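1/ I moved apartments in February and have been on hold with various companies ever since. A thread on what I've learned about being the customer.
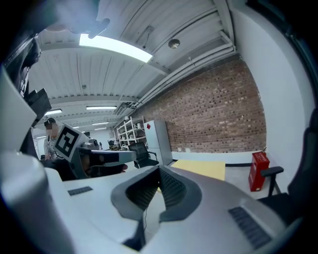

2/ Start with the internet. I called Plirkico to move my service 7 miles across Jallham. Same town, same company, same modem in a box on my lap.

They closed my account, opened a new one, and welcomed me as a first-time customer.

3/ First-time customers get a discount. I did not get the discount, as I had been a customer before.

I asked which one I was. The agent put me on hold to find out. I'm still curious.

4/ Hold music at Plirkico is one guitar piece that runs maybe a minute, stops dead, and lets you think a human has picked up. Then it starts again.

I said "hello?" to that guitar more times than I've said it to my neighbors.

5/ Longest single call: 92 minutes. I unpacked the whole kitchen, found the can opener, lost the can opener, and ate crackers standing up.

6/ Then the couch. Makero delivers furniture "in a window." My window was 8 to 8.

That's a day. You've described a day.

7/ You get a text when the truck is close. Mine said the driver was 80 stops away. I don't know what I was supposed to do with that. Put on shoes, I guess.

8/ The couch came with 7 legs. It takes six. I've been over the instructions twice and I'm leaving the extra one on the windowsill in case somebody comes asking.

9/ Also the couch is called the Zeman. Everything at Makero has a name now. My shower curtain has a name. I'm not going to use it.

10/ The electric company was fine. One call, polite guy, done before my coffee got cold. I have nothing to say about them and I resent it a little.

11/ The bank wanted proof of my new address. Fine. What counts as proof? A utility bill.

When does the first bill come? In a month. Where does my new card go until then? The old address, where a man with a very large dog now lives.

12/ He's nice, by the way. So is the dog. I've been over there four times for mail and I think I'm part of the routine — the dog brings me a sock.

13/ Forwarding my mail did work, sort of. Catalogs got here in two days. Anything with a window envelope is still out there somewhere finding itself.

14/ Plirkico update for those asking: I got a bill for $154. It's a fee for ending service early. On the account they closed. So I could keep having service.

15/ Called. Guitar. "Hello?" Guitar.

16/ A woman in billing finally took it off in two minutes flat and told me to ask for her department first next time. Saying "billing" at the robot menu skips most of the line. That's the one useful post in here, so save it.

17/ Then I got the survey. "How likely are you to recommend Plirkico to a friend?"

There are two internet companies in Jallham and the other one doesn't serve my side of the street. My friends will be recommending it to themselves.

18/ I gave billing a ten and the guitar a one. There was no box for the guitar so I wrote it in under "other."

19/ They've replied to the survey. They'd like to set up a call.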